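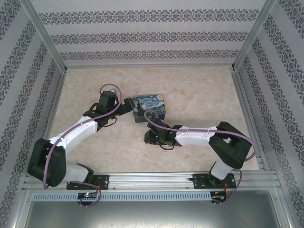 Dark grey damask bands on a light grey ground, with a beige marble-patterned floor.

Damask is back on the shelves at Protby, where the decorating shop Fevedik has given over its front wall to patterned wallpaper for the first time since it moved to Yatsenko Street.

The shop began selling damask papers again in March after requests from customers doing up halls and small back rooms. Light grey with a darker grey motif has sold best so far, according to the owner, Svitlana Zhuravel, who said more than 100 rolls had gone out in the first month.

"We had stopped keeping it in," she said. "People wanted plain walls for years and the patterned rolls just sat there. Now they come in with a bit of old paper in an envelope and ask if we can match it."

Most buyers are pairing the greys with a warm floor, usually beige or cream with a marble pattern. Fevedik sells sheet flooring of that sort by the metre and will cut it to size while customers wait. Tegwen Trevor, who papers houses in the town, said the two went together well enough provided the skirting was kept plain.

She said the main trouble with a banded damask was the corners. The rows have to meet at the same height where two walls join, and in older houses the ceiling is seldom level. She starts on the back wall, marks a line with a spirit level and works outwards to both sides, and tells customers to buy an extra roll from the same batch.

Kuldeep Mathur papered his box room last month and ran short by one strip. The replacement roll was slightly lighter. "It's behind the door, so it'll do," he said.

The shop will hold a free paper-hanging evening on Thursday at 7pm, led by Ms Trevor. It will cover pasting, matching a repeat and cutting round sockets. There are 30 places and 9 were left when we went to press. Names can be left at the counter. Tables and brushes will be provided, but those coming are asked to bring their own scissors and an apron.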